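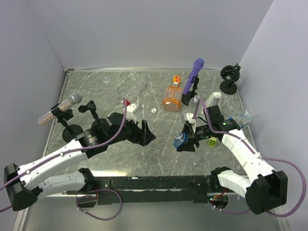 Plan de travail gris à veines blanches, parois lavande.

Qui sommes-nous

Par Mathias Zwahlen, 2025-09-18

Haltix tire des photographies sur papier depuis assez longtemps pour avoir vu mourir l'argentique 4 fois, toujours dans la presse. Nous développons, numérisons et encadrons, à 11 minutes de la gare à pied, davantage avec un trépied. Notre catalogue compte 130 papiers, dont un que le patron est seul à aimer. Les fichiers envoyés la veille d'un vernissage sont acceptés, avec un soupir.

À lire aussi
Prinano : nos tirages de juin
Bien ranger ses négatifs
Encadrer sans reflets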